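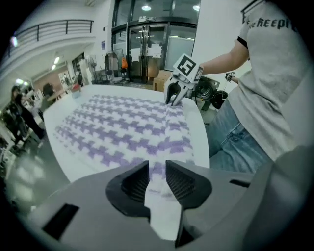
By Candela Garrido
Sat 23 August

Hi all, time for the summer update on the Trolport fort project! We opened the lower courtyard at the start of the month and it's been a lovely, noisy few weeks. We've had 1,329 visitors so far, and more than 600 of them stayed for the evening lute concerts (I'd hoped for 200, so I'm thrilled).

The fencing demos run 4 days a week now. Bookbinding is slower – the press from Leclerc came with the wrong rollers, and I'm still waiting on the swap. That line of the budget is unspent, and I'd like to carry it over to fall if that's OK with you.

Staser finished the ramp to the chapel, but the handrail still wobbles at the top and I've asked them back. The falconry day is on hold until the insurance papers come through. I'll send the receipts with the next report.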